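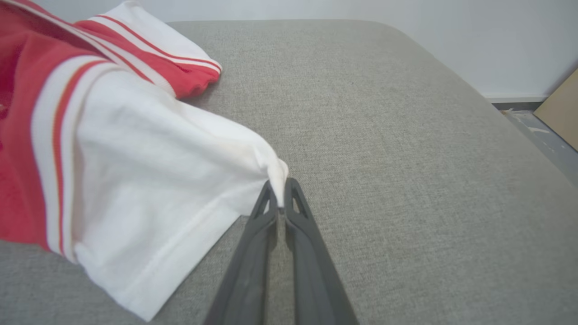
Wrist view: fingertips holding a gathered tip of the white panel, corner just off the cushion.

Running the shirt pick at the Skestard open day

1. Lay the shirt on the grey seat, bunched. Do not smooth it.
2. Home the arm and check the wrist view on the visitors' screen.
3. Pick a free corner - avoid the striped ribbing.
4. Close the fingers, then lift slowly. Stop after 7 seconds.
5. Open, retract and log the attempt in Fluvel.

Leave 2 minutes between groups. Clear the log at 200 entries.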